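Write Down the Tablecloth: A Case for Duller Rules in Robot Handling Work

February 2025

Most of the rules I have been asked to follow around robot arms are about people. Stay out of the reach zone. Know where the stop button is. Don't lean over the table while the motors are live. I agree with all of them, and I would not work in a room that skipped them. My complaint is about the other set of rules, the ones for the work itself, which in most small labs and test shops don't exist or exist only in somebody's head.

I spent a good part of last year reviewing handling trials for Movo, which tests grippers for other companies. Before that I did similar work on the Trukent project, and I have visited sites as far apart as Tuddale and Abu Hammour. The people are careful and the equipment is well looked after. The records are bad nearly everywhere. I would like to see a short written standard for tabletop handling trials, and I would like it to be a condition of getting paid.

Take a simple task. The arm goes to a cup, puts its fingers at the rim or inside it, and does something with the cup or with whatever is in it. A typical log gives the task name, the date, the operator's initials and a result of pass or fail. At one site I went through a batch of 40 logs written this way. I could not tell from any of them what surface the cup had been standing on. In 18 of them I could not tell which cup it was.

Those details change the result. A cup on bare metal slides when a finger touches it off center. The same cup on cloth may drag the cloth along with it, or tip. A thick rim gives the fingers a different contact from a thin one. If a camera guides the arm, then the pattern under the cup matters as well, and a plain white table is a much easier job than a busy one. 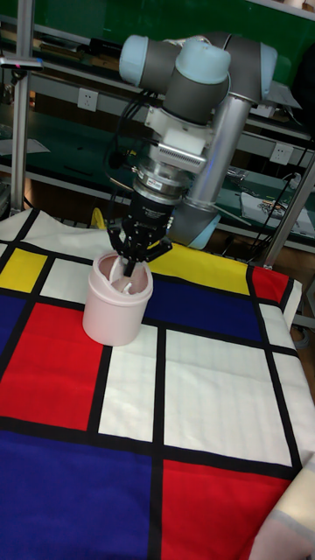
Gripper at the rim of a pale pink cup, on a tablecloth printed in colored blocks and black lines.

I like a surface like that for testing. Kitchens and dining tables have patterns on them, and a method that only works over a blank background has not been tested for a home. But a bold print has to go in the record. A pink cup with its base on yellow and white, close to some red, is a different problem from a pink cup on solid blue, and one word in the log, "table," covers both. Cloth also creases. A fold line can look like an edge to a vision system, and it may be gone the next time someone smooths the cloth down.

So the first rule I would write is that the surface gets a name and a number, the same as the gripper does. If the cloth is changed or turned, that is a new setup and the log says so.

The second is about the objects. Each one should have a label or a code, and the log should give its position at the start of the run. A grid reference is fine. So is a reference photo taken before the arm moves. "Cup, middle" is not fine. If there is something inside the cup, the log should say what it is, because fingers going into an opening are working with less room than fingers closing on the outside, and the contents take up some of that room.

The third is about cables. Arms with add-on grippers nearly always have cable hanging down the outside, in loops, because the wrist needs slack to turn. I have no quarrel with loops. I do want someone to run the arm slowly through its full range before the first trial of the day and watch where those loops go. They catch on clamps, on table corners, on the object being handled. A cable that pulls on the wrist at one end of the range can also shift the grip by a few millimeters, and then the operator blames the software. A slow pass takes 3 minutes. I would require it, with a signature.

The fourth is the one people argue with me about. A trial needs a written definition of success before it starts. Is the cup lifted if it comes up and drops a moment later? Is it a pass if the cup ends up where it should but the cloth has moved with it? I have seen two operators on the same shift give opposite answers to that last question, both in good faith. My own view is that the cloth moving is a fail on a dining table and probably doesn't matter on a packing bench. Other people will draw the line somewhere else. They are free to, as long as they draw it first.

The usual objection is time. Operators running short trials all day don't want a form that takes longer than the trial. That is fair, and I have filled in enough bad forms to feel some sympathy. But what I am asking for fits on one page with 10 lines, and most of those lines stay the same all morning. You fill them in once at setup and only touch them when something changes. When Movo tried a version of this in November, the grumbling lasted most of a week and then mostly stopped. The one line that kept causing trouble was object position, and I think a printed mat with coordinates would fix that for plain surfaces. For patterned cloths a photo is still better.

The other objection is that strict setups make trials unrealistic, since homes are messy. I hear this a lot from people whose work I respect, and I think it mixes up two things. Make the setup as messy as you like. Use the loud tablecloth, stack the shelves behind it, move the cup around between runs. Just write down what you did. A messy trial with a good record can be run again by someone else – a messy trial with no record is a story about a day at work.

I don't expect a national body to take this up, and I'm not sure I want one to. A page shared between a few test shops would do. Buyers could help by asking for the setup sheet along with the results, and by holding the last payment until it arrives. I have started asking for it in every review I do. So far I get it less than half the time, usually with the surface line left blank.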